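Shop > Simulation software > Scene packs > Zitent Tabletop Pack

Zitent Tabletop Pack for two-arm work

The Zitent Tabletop Pack is a set of ready simulated scenes for teams who train or test a pair of robot arms on a table. You load a scene, you connect your own controller, and you can begin to record runs on the same day. The pack is made by Stomuvia and sold in Britain and Ireland by Grewal.

We made this pack after many requests from customers who had good arm models but poor tables. A plain table with one cube is fine for a first test, but it says little about how a controller will behave when there are tall things, narrow things and shiny things near to the gripper. In our scenes the objects have different heights and surfaces, and they can be placed by hand or by the shuffle tool.

What is included

The licence covers 12 base scenes, each with a white table and two arms. Every scene can be opened in the editor, where you may move, turn, scale or remove any object. Household and decorative objects are supplied in one common library, so an object you like in one scene can be used in all the others. You can also bring your own models, if they are closed meshes.

Cameras are set in the same manner as the objects. There are 3 standard views, and more can be added. Please note that each extra view makes the rendering slower, and on an older graphics card this will be noticed.

Shadows and light

The renderer makes soft shadows from the arms as well as from the objects. Many of our users train from camera pictures only, and for them this is the most important part of the pack. A policy which has learned on a table without shadows may become confused when the shadow of its own arm comes over the work area. The light can be moved between runs, made softer, or switched to a fixed position if you need results that can be compared.
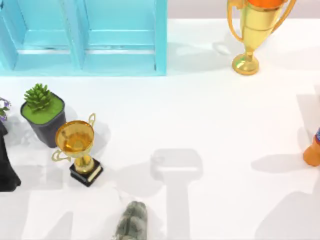

Tabletop Pack, view from above: shelf unit and tall trophy at the back, gripper shadow on the table.

Shiny surfaces such as the gold of the trophies are calculated with reflections. If you don't need this, you can turn it off in the scene settings and gain some speed.

Working with the pack

Installation takes some 9 minutes on a normal office computer. The pack runs inside the Wallel simulator and needs version 2 or later — older versions will open the scenes but will not show the soft shadows. Runs are saved with the camera pictures, the joint positions and the object positions, all with the same clock.

The licence is for one workplace and has no end date. Updates are free for the first year. Schools and universities can ask Grewal for a lower price before ordering.

The next update is planned for January and will bring a better search in the object library.

Page updated 2024-12-27

Comments

We use it for placing tasks on the shelf and are content. The shuffle tool sometimes puts an object so near to the table edge that the arm cannot reach it well. I would like a margin setting.

Reply from the shop: Thank you. There is a margin value in the scene file already, under "placement", but it isn't shown in the editor. We have passed your wish to Stomuvia.

Is it possible to use only one arm? We don't have a second one in our lab.

Reply from the shop: Yes, you can remove one arm in the editor and save the scene under a new name.

Good shadows, slow loading. The manual could have more about own meshes, I needed a whole afternoon for a teapot.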